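Sorting and cleaning a box of used computer mice

Mice pile up faster than any other accessory. A desktop is replaced, the new one arrives with its own mouse, and the old one goes into a drawer. The method below deals with a mixed lot in one sitting. It needs a clear table, a shallow tray, a soft brush, cotton buds, lint-free cloths and a bottle of isopropyl alcohol.

1. Prepare the surface

Work on something hard and pale or mid-grey. Stone, glass and sealed worktops wipe down easily and show up crumbs of dirt and stray screws. Avoid cloth. Keep anything decorative to the back or sides, clear of the liquid.

2. Set out the tray

Use a shallow tray with rounded corners, which is easier to wipe than a square one. It holds finished mice only. Uncleaned ones stay on the table in front of it. If the two groups mix, start again from the inspection stage.

Lay the mice out singly with the wheel upwards, and turn each one over in its turn. Check the underside for a battery door. Remove any cells before cleaning and discard those that have leaked. A white or bluish crust on the contacts can be lifted with a cotton bud dampened with white vinegar, followed by a dry one.
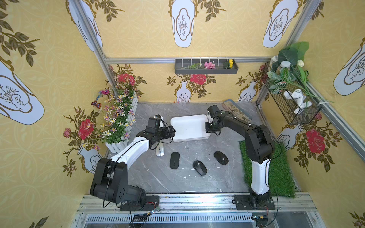
3. Clean the shell

Brush the seams first, from the wheel outwards, so that loose dust is not pushed into the switches. Dampen a cloth with alcohol — never pour it on the mouse — and wipe the top, the sides and both buttons. White shells usually need a second pass along the thumb side. Old rubber grips that have turned sticky will not recover and should be noted as a fault.

4. Clean the wheel and feet

Hold a cotton bud against the scroll wheel and turn the wheel through several full rotations. Change the bud when it greys. Scrape the feet with a wooden cocktail stick and wipe the sensor window once with a dry bud. Leave the mouse for 15 minutes before refitting cells.

5. Test

Plug in or pair each mouse and check left click, right click, wheel click and scrolling in both directions. Set the pointer to 1,000 dpi where the model allows it and draw slow circles. Jumps in the line point to a dirty sensor window. Double clicks from a single press mean a worn switch.

6. Store

Put tested mice in the tray, all facing the same way, then transfer them to a lidded box. We use the Drisach flat box, 300 mm long inside, with card dividers cut to fit. Wireless receivers go in a small bag taped to the mouse they belong to. Faulty mice go to electrical recycling, with the cells taken out and handed in separately.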